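Skavadach Community Recipe Cards – README
Print this page | E-mail this page

Transcribed recipe cards from the Stollemholm curling club kitchen, as plain text and CSV. Please read this file before writing to say that the column for salt is empty.

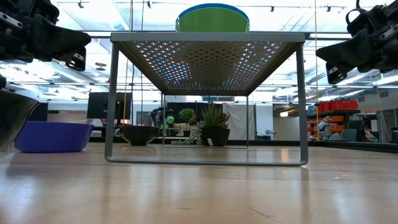

Could the quantities not simply be converted to millilitres and be done with it, asked one user of the first release, who had tried to scale the barley soup for a wedding and ended up with enough to float the head table. We looked into it. The card says "barley, the usual". There is no conversion factor for the usual. The quantities therefore stay as written, and a separate column, amount_guess, holds our estimate where we were brave enough to make one. For the barley it is blank.

What is in it

The set contains 62 cards. Earlier copies said 60, before two more came unstuck from the back of a squares card (date squares, if it matters, and to some of our correspondents it evidently does). All of them were kept in a biscuit tin in the kitchen and used at bonspiels, suppers and funerals. Funerals account for most of the sandwiches.

cards.csv – one row per card
lines.csv – one row per line of writing, in order, including the crossed-out ones
notes.csv – marginal remarks, with the card they belong to
text/ – each card as a plain text file

Card numbers run in the order the cards came out of the tin. This order means nothing, and we ask that no one publish a paper on it.

Fields in cards.csv

card_id: a number. Not reused, even when we were sorry we'd used it.

title: as written. Seven cards have no title. For these the field says "untitled", apart from the one headed only "No", which we have treated as a title.

category: soup, main, pickle, baking, or other. "Other" is mostly jellied salads. We considered giving them a category of their own and felt it would encourage them.

hand: a letter for each distinct handwriting, A through to H. Hand C is very likely Hand F with a better pen, but the two disagree so sharply over pastry that we have kept them apart.

oven: temperature as given, usually in Fahrenheit. Values include "hot", "quite hot" and "not as hot as last time". Last time is not recorded.

salt: see above.

How it was transcribed

Every card was typed up by one person and checked by another, and where they disagreed a third was asked to look. Spelling is kept. "Flavour" appears with and without the u, sometimes on the same card. Fractions are written with a slash. Grease spots that hide a word are marked [spot], and a word we could read but didn't believe is marked [sic?]. There is a [sic?] against the amount of cloves in the Buvden ham, and anyone thinking of making it should treat that mark as medical advice.

Crossings-out are kept because they are often the best part. The butter tart card has had its raisins removed and restored four times, by at least two hands. We take no position on raisins.

Names of contributors have been left out throughout, along with phone numbers and one opinion of a neighbour's coleslaw.

Known problems

The Shirazi salad card was filed under pickle in the first release. It is a salad. We have heard from people about this and it is now under other, where it outclasses the company.

Imperial and metric are mixed, often within a recipe, and sometimes within an ingredient. "Cup" seems to mean a particular cup, which hung on a hook by the sink and is no longer there. Our guesses assume a standard Canadian cup and should be distrusted a little.

Oven times assume the old range, which ran hot on the left. Three squares recipes say "turn halfway" for this reason, and you probably needn't.

The card for pickled beets ends with "then as before". We have been through the tin for a before.

Uses

People have used the set to practise handwriting transcription, to teach messy CSV to people who had only met the tidy kind, and to cook supper. The first two have gone well. The text is not a safe guide to canning and several of the pickles are older than current advice on jars, so please look up a tested method before sealing anything.

It is too small to say much about prairie cooking in general. It is a fair record of one kitchen with strong views on dill.

Changes

March: the two stuck cards added, Shirazi salad moved, a stray comma taken out of lines.csv that had turned shortening into two ingredients.

Terms

Free to use, copy and cook from. Please credit the Skavadach recipe cards. Corrections are welcome – send the card_id and the line number, and say whether you have made the thing or merely read it.

E-mail this page | Print this page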